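New on the Shelf: The Toll Collector of Marthorpe

If you like your magic with a side of paperwork, the second Deleck book has landed, and it is a happier and crankier thing than the first.

For anyone who skipped book one (there's a copy in the spinner rack, with a coffee ring on the cover, priced accordingly), Deleck is the city where every spell has to be paid for at a toll booth. Our heroine works the night window. She is underpaid, she is cursed in a small way involving doorknobs, and at the end of the last book she let a dead man cross the bridge without exact change.

This time the bill arrives. The river spirit Cha wants the debt settled in 3 nights, and the only person who can sign for it has moved to Marthorpe, a suburb so dull that demons commute out of it. What follows is a chase, a funeral, a second funeral for the same person, and a very long scene in a parking garage that I read standing up in my kitchen while the rice burned.

Complaints? A couple. The talking heron is back and has learned nothing. The middle sags for 70 pages while everyone explains the rules of bridge law to each other, and then the author breaks most of them in chapter 8. The love interest still broods on rooftops, in a town with maybe two rooftops worth the climb.

But the ending is a good one, mean and a little sad, and it sets up the Skondach business that fans have been guessing at since the prologue of book one. I guessed wrong. I am not taking it well.

Paperback, front table, next to the vampires. Our reading group takes it up in March; please finish it first this time.

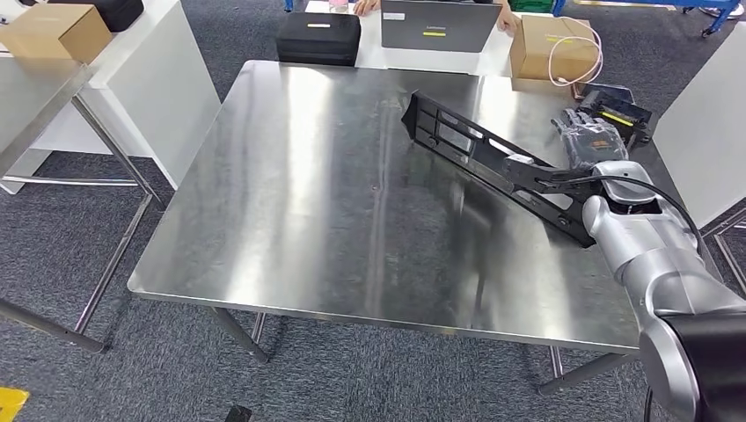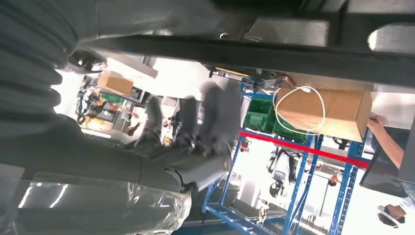
First picture: a long slotted bracket over a steel table. Second: gray gripper fingers and crumpled clear plastic.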